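수선집 2338호, 간판은 작게

"일단 앉으세요, 거기 실은 치우고."

인사가 그랬다. 의류 수선점 드롤레티(Drolletti). 시장 상가 이층 맨 끝, 계단 올라와서 왼쪽. 주인은 이름은 빼달라고 했다. 그냥 수선집 주인으로 써달라고. 그렇게 쓴다.

처음부터 옷을 한 건 아니다. 가방 공장 자파타에서 안감을 박았다. 하루 종일 같은 선. "눈 감고도 박았어요. 근데 눈 감고 박으면 혼나지." 공장이 지방으로 내려가면서 그만뒀고, 재봉틀 두 대를 얻어 나왔다. 한 대는 지금도 쓴다. 다른 한 대는 부품용.

제일 많이 들어오는 건 역시 바지 기장. 그다음이 지퍼. 지퍼 얘기가 나오자 말이 빨라졌다. "사람들이 지퍼가 고장났다 그러는데, 열에 여덟은 손잡이 달린 그 머리만 갈면 돼요. 통째로 뜯을 일이 아니야." 머리만 갈면 값이 반도 안 된다. 그럼 손해 아니냐고 물었더니 어깨를 으쓱. 다음에 코트 들고 온다고.

코트는 칠월에 맡기는 게 제일 좋단다. 한가해서 꼼꼼히 본다. 찬바람 불면 다들 한꺼번에 온다. 지난 겨울엔 밀린 표가 324장까지 갔다고 했다. 서랍에서 그 표 묶음을 꺼내 보여줬다. 고무줄이 삭아서 툭 끊어졌다.

실은 폰드게이트 것만 쓴다. 700번 회색, 이게 어지간한 색에 다 묻힌다고. 검정 옷에도 쓰냐니까 그건 또 아니란다. "검정은 검정으로 해야돼요. 회색은 회색 비슷한 데다 쓰는 거고." 당연한 소리인데 받아적었다.

거절하는 일도 있다. 가죽은 안 한다. 웨딩드레스도 안 한다. 한번 했다가 잠을 못 잤다고. 밑단 레이스를 손으로 뜨는데 날짜는 다가오고, 신부는 매일 전화하고. "돈 더 준대도 안 해요. 심장이 안 좋아져."

배우겠다고 오는 사람은 가끔 있는데 오래 못 간다. 단추부터 시킨다. 한 달쯤 단추만. 그 얘기를 하다가 손님이 와서 잠깐 끊겼다. 청바지 무릎. 기울까요 덧댈까요, 덧대주세요, 모레 오세요. 일 분도 안 걸렸다.

다시 앉아서는 손 얘기. 요즘 엄지가 저리다. 병원에선 쉬라는데 쉬는게 더 어렵단다. 새벽에 깨면 재단 가위부터 간다고 했다.
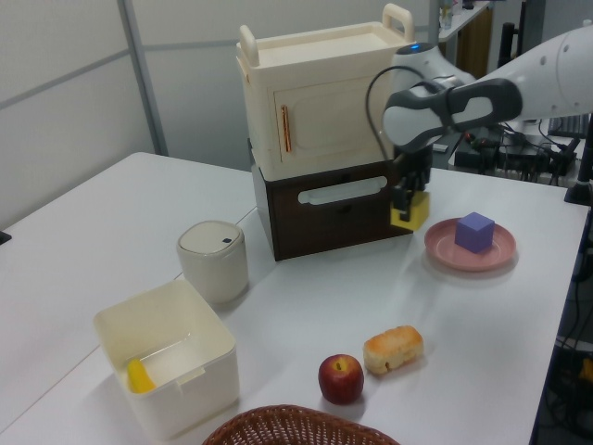
흰 탁자 위 장난감 수납장과 분홍 접시, 보라색 블록.

가게를 옮길 생각은 없냐고 물었다. 플론포트 상가에서 자리를 준다고 했는데 안 갔다. 거긴 창이 없다. 실 색은 햇빛에 봐야 한다. 형광등 밑에서 맞춘 남색이 나가서 보면 보라색이라고. 그걸로 한번 물어준 적이 있단다. 양복 바지였다.

마지막으로 집에서 해볼 만한 걸 하나만 알려달랬더니 단추 달기. 실기둥을 세우란다. 천에 바짝 붙이지 말고 성냥개비 하나 끼워서 꿰맨 다음 빼고, 남은 실로 밑을 서너 번 감는다. "두꺼운 옷일수록 기둥이 높아야 돼. 안그러면 잠갔을 때 천이 울어요."

녹음기를 끄는데 내 소매를 잡더니 단추 하나를 잡아당겨 본다. 덜렁거린다고, 벗어보라고.

글·정리 편집부, 2024년 9월 25일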